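Umumeck Regional Word List
Data card and reader's notes
Last revised 18 Feb 2024

Summary

The Umumeck Regional Word List is a collection of everyday words and short phrases recorded in writing from speakers in the districts of Plokau and Fustov. It covers household terms, farming terms, weather, kinship, food and local place words. The list holds 4000 entries. Each entry gives the word as it was written down, a standard spelling, a short meaning in English and the district in which it was reported.

The list is maintained by the Ametepe Language Archive. Mostafa Fawzy is the editor of record. Oskari Rautiainen prepared the standard spellings and is responsible for the spelling guide that comes with the release.

Contents of the release

entries.csv - the main table, one entry per row
variants.csv - other spellings, linked to the main table by entry number
sources.csv - the written sources and interview notes from which entries were taken
spelling_guide.txt - rules used to arrive at the standard form
changes.txt - corrections made between releases

All files are plain text in UTF-8. Fields are separated by commas, and any field that contains a comma is enclosed in double quotation marks.

Fields in entries.csv

entry_id - a number that does not change between releases
as_written - the word exactly as it appears in the source
standard - the word in the standard spelling
meaning - a short meaning in English
part - part of speech, using the 7 labels given in the spelling guide
district - Plokau, Fustov or both
source_id - a link to sources.csv
confidence - a score from 1 to 5, where 5 means that the editor has no doubt about the reading

An empty field means that the information was not available. It does not mean that the answer is "none." Users who convert the tables to another format are asked to keep this distinction.

How the words were gathered

Entries come from two kinds of material. The first is a set of 40 handwritten notebooks kept by schoolteachers in both districts. The second is a series of interviews in which older residents were asked to name common objects and activities in their own words. Interviewers wrote down the answers and did not make sound recordings, so the list cannot be used to study pronunciation in detail.

Where a notebook and an interview gave different meanings for the same word, both meanings were kept as separate entries. The editor did not choose between them.

Known limits

Fustov is less well covered than Plokau. Several of the Fustov notebooks suffered water damage, and many pages could be read only in part. Words taken from these pages carry a confidence score of 1 or 2.

Farming terms are over-represented. The teachers had a strong interest in field work and livestock, and trades such as weaving and milling received little attention. The absence of a word from the list should not be taken as evidence that the word was not in use.

Some meanings reflect the views of the period in which the notebooks were kept. They have been left as written, with a note in the source file where the wording may give offense.

Personal information

Names of interviewed residents have been removed. Family names that form part of a place word were kept - for example, in the names of wells and bridges - where the place itself is still known by that name.

Terms of use

The list may be copied, shared and adapted for any purpose, provided that the Ametepe Language Archive is credited and that changes are clearly marked. The original notebooks are not covered by these terms, and requests to reproduce their pages should be made to the archive in writing.

Corrections

Corrections should give the entry number, the proposed change and the reason for it. Proposals received before the end of March will be considered for the next release. 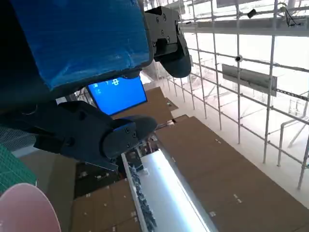 Proposals that concern the standard spelling are passed to Oskari Rautiainen, and all others are handled by the editor. Accepted changes are listed in changes.txt under the entry number. Withdrawn entries keep their numbers, which are not used again.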